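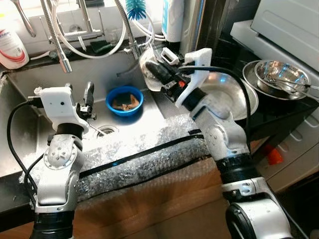 Harkley two-arm kitchen set, long-term review
By Theda Rathjen, 17/10/2019

The Harkley set is sold as a pair of arms that can learn the washing-up. I have used it at the kitchen sink since February, with help from Arne Ruppert, who did most of the wiring. We wanted to know one thing. Can you leave it with the dishes after a meal and come back to a clean pile?

No, you can't, and I don't think you will be able to for a while. It is still the most interesting thing I have tested this year, and some parts of the job it does better than I expected.

What you get

The arms cost £2813 for the pair. The grippers are extra, at £1132, and the arms are no use at a sink without them. You also need a fairly strong computer, which Harkley doesn't sell. The manual was clearly written for people who already own one of these, and two of the cable diagrams are printed the wrong way round. Arne found that out and was not pleased.

Each gripper is a simple pincer. There is no hand as such and no wrist feel to speak of. If you have ever tried to wash a cup with a pair of kitchen tongs, you know the problem already.

You teach it by steering both arms through a job yourself, again and again, and the software then tries to copy you. It took us a few evenings to get anything useful. Steering is tiring at first and your shoulders will ache.

Bowls and plates

Steel plates are the easiest thing we tried. They can be gripped hard, they don't mind being knocked, and the rim gives the fingers something to hold. After training, the set could pick one up, hold it under the tap and put it back on the worktop on most tries. It is slow. I can do the whole rack in the time it takes to do one plate.

Glass is harder. The arms see it badly, and they tend to push where they ought to hold. We lost one tumbler and chipped another, and after that I stopped leaving the room. A heavy glass bowl survived, mostly because one arm can pin it against something while the other works.

Plastic bowls float if there is any depth of water in the sink, and they turn when touched. The arms chase them about. Jana Pfeiffer, who shares the kitchen, said it was like watching someone try to pick up a wet fish.

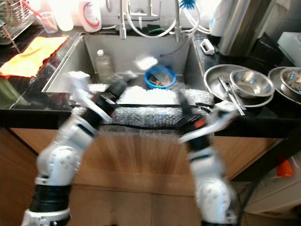 Scraps are the part the adverts leave out. Before anything gets washed, somebody has to get the leftovers out of the bowls and keep them away from the drain. The set can tip a bowl. It can't tell when the bowl is empty, or see that a bit of something orange has stuck to the side, or decide that this one needs soaking first. I do that without thinking. Every one of those small choices has to be taught, and the lesson doesn't carry over well to a different bowl.

Cutlery we gave up on. Tongs and chopsticks slide out of the fingers, and a flat spoon on the bottom of a sink might as well be glued there.

Wiping down was a nice surprise. Give one arm a cloth and a clear bit of worktop and it will do a decent job, though it goes round anything in the way and leaves a ring. With a sponge it presses too hard or hardly at all.

Compared with the others

Gerd Vogler lent me his Magsi pair for two weeks. They cost £2376 and are lighter, with a shorter reach. At a worktop I preferred them. At the sink they couldn't get to the back ledge, so the Harkley wins there. I have only seen the Skultier at a show and can't say much, except that it was folding towels and was quite good at it.

Cleaning and upkeep

None of this kit likes water. You have to think about splashes before every session, and the fingers need drying by hand afterwards – so there is washing-up after the washing-up. One finger pad came loose in the summer. Hekedia, the shop I bought it from, sent a new pair free of charge and Tadeusz Makowska on their support desk talked me through fitting them.

Noise is fine, a low whine you can talk over. It needs more room than you'd guess, as the elbows swing out, so move the kettle.

Who should buy it

If you want clean dishes, buy a dishwasher. It costs far less and has been able to do this for decades, as long as you load it. Loading it is the chore I'd really like a machine to take over, and the Harkley can't do that either.

If you like teaching machines and have patient housemates, it is a solid set with a good reach and poor instructions. I'm keeping mine. We start on saucepans next.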